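3.2 Collection protocol

Demonstrations were recorded with the hand-held version of the Evari gripper, which carries the same compliant fingers as the arm-mounted version and a single wide-angle camera fixed behind them. No robot was present during collection. The operator holds the tool at the near side of a work surface, starts a recording, completes one instruction and returns the fingers to an open position before stopping. Tool pose is recovered afterwards from the video and the inertial track. Finger opening is read from the same images, and no separate encoder is fitted to the tool.

The Brutlow set, used for all training runs in this paper, contains 700 demonstrations. Of these, 318 were recorded in teaching rooms and the remainder in kitchens, offices and a workshop at Stovport. Four operators took part. Each was given the same written instruction sheet and a short practice period, and recordings from the practice period were discarded. Operators were told to work at their own pace and were not asked to repeat a grasp that had failed. Failed grasps followed by a second attempt were kept, as earlier trials with the Were policy suggested that such recoveries are useful to a learner when they are labelled as part of the same demonstration.

3.3 Choice of rooms

Teaching rooms were selected for a particular difficulty. They contain long runs of furniture in the same colour and shape, and a pose estimator that relies on matching local features can mistake one row for the next. Daylight from side windows adds to the problem, as exposure changes when the tool is turned toward the glass. We considered covering the windows and decided against it. A policy intended for ordinary rooms should be trained on the light found in them.

Objects were placed on the table nearest the operator and were not arranged to a fixed plan. Operators were asked only to leave enough clear surface for the fingers to approach from the near edge. Cables were permitted. In the December pilot they had been removed from all work surfaces, and the resulting policy tended to close on any cord that crossed its approach path when it was later tested in offices.

3.4 Effect of field of view

To measure how much of the surrounding room the policy makes use of, we trained three versions of the same network. The first received the full circular image. The second received a central crop that retained the fingers and the work surface. The third received the full image with everything beyond the far edge of the table blurred. All other settings were held constant, and each version was tested on the same 66 trials, using the arm-mounted gripper in rooms that did not appear in the training data.

The full-image version completed more trials than either of the others. The difference was clearest where the target lay toward one end of the table, well away from the fingers at the start of the reach. The cropped version often lost such targets before the reach began. The blurred version usually found them but approached at a poor angle, which we attribute to weaker cues about the tool's heading in the room. Figure 4 gives a view from a teaching room, with both fingers at the near edge of the table and the rows of desks and chairs continuing to the chalkboard.

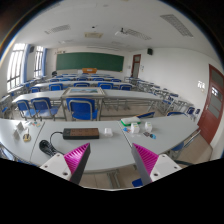

Figure 4. View from the hand-held gripper in a teaching room. A power strip and its coiled cable lie on the table near the left finger.

Mereana Hapeta, commenting on a draft of this section, objected that the comparison does not separate the value of seeing the room from the value of seeing more of the table, and asked for a fourth version in which only the table surface is shown at full width. We accept the point. The crop used in the second version removes both ends of the surface along with the background, and its poor result cannot be assigned to one cause. The blurred version goes some way toward the requested test – it keeps the whole table in view – but blurring leaves large shapes and bright areas in place, and the network may still draw on them.

A masked version is being trained on the same demonstrations and will be tested under the same conditions. Until those trials are complete, the results in this section should be read as evidence in favour of the wide view as a whole, with the contribution of the background left open. The recovery behaviour described in Section 3.2 was not scored separately here and is treated in Section 4.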